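Product notes: Kiiskinen parts presentation panel, second version

Kiiskinen has started shipping the second version of its parts presentation panel for assembly cells that handle computer components. Several readers asked for an item on it after the August issue, where the first version got two lines and a price. We had a unit on loan for 19 working days and ran it in one of the small cells at our Boretia workshop. The notes that follow cover the mechanical side, the setup software, and the points a buyer should check before ordering.

What it is

The panel replaces the flat tray that most cells use to feed parts to a robot. Components are held upright in printed holders on a vertical plate, and the robot approaches them from the front. Kiiskinen sells the bare plate, a set of holders, and a subscription to its holder library. The standard computer set covers memory modules, a desktop processor, and a 3.5-inch hard drive. Laptop memory, M.2 drives and full-size graphics cards are listed as separate sets. We did not test those.

A vertical layout saves floor area in front of the arm and leaves the bench free for the board being assembled. It costs wrist travel. Our arm had to turn its tool from horizontal at the pick to vertical at the place on every cycle, and the stock motion program handled this with a pause at the midpoint. Removing the pause took an afternoon of editing waypoints. Users with a short-reach arm should model the turn first, as the lower holders sit close to the joint limit when the plate is mounted at the recommended height.

Holders

Memory modules are carried on edge between an upper and a lower clip. The clips grip the ends of the module and leave the middle of the board clear for the fingers. Retention force is set by a spacer behind the upper clip. The thinnest spacer was the right one for our modules; with the middle one fitted, the module tilted on removal and the force limit tripped.

The processor holder is a square with raised corners. It locates well, and the part came out straight in all but one of our trials. Finger clearance at the sides is small. Anyone using pads wider than the stock type will need to trim them or order the wide holder.

The drive is held at the top and bottom by brackets. It is the heaviest item on the plate, and it is where the second version differs most from the first. The old bracket relied on friction. The new one has a lip at the lower edge, so the drive must be lifted 7 mm before it is pulled forward. This has to be programmed as two separate moves. A single diagonal move catches the lip and shifts the bracket, after which the taught position is no longer valid.

Setup software

Positions are taught with Pleso, the setup tool supplied on a license key. Pleso reads a plate layout file and generates an approach, pick and retreat for each holder. The operator touches off three reference points and confirms each holder with the wrist camera. Our first full setup took 85 minutes, including two restarts caused by a wrong tool offset. A repeat setup, with the offset corrected, took about half that.

The camera step compares each holder with a stored view and reports a match score. It is sensitive to glare. Polished metal behind or beside the plate lowers the score, and so does a drive with its cover facing out. We moved the cell light to one side and the scores came up to a usable level. A matte backing sheet would probably do the same job. Pleso does not correct for a plate that has been bumped out of square; it flags the mismatch and asks for a new touch-off.

Layout files can be exported and edited as plain text. Units are millimeters only, and the decimal separator must be a period regardless of the system language.

Gripper compatibility

Kiiskinen supplies tool profiles for the common two-finger parallel and adaptive grippers. Adaptive types need attention at the memory clips. The fingertips move in an arc as they close, so contact depth changes with opening width. Pleso has a field for this correction, but it is set to zero by default in every profile we opened. Measure it and enter it by hand. Textured pads gave a firm hold on the drive and are acceptable on module edges at low force. We would not use them on processor contacts.

Service

Replacement clips and brackets come from Ondon, which also handles returns. Our order for spare upper clips was complete and correctly labeled. The mounting screws are not included with the spares and are not a common length, so keep the originals.

Version one plates can be upgraded with the new drive brackets. The hole pattern is unchanged. Existing Pleso layouts must be regenerated, as the lift move is not added to old files.

The loan unit has gone back. A longer test with mixed holder sets is planned, and cycle data will go to subscribers on request. 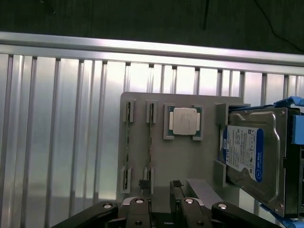 Gripper at the parts panel, with memory, processor and hard drive in their holders.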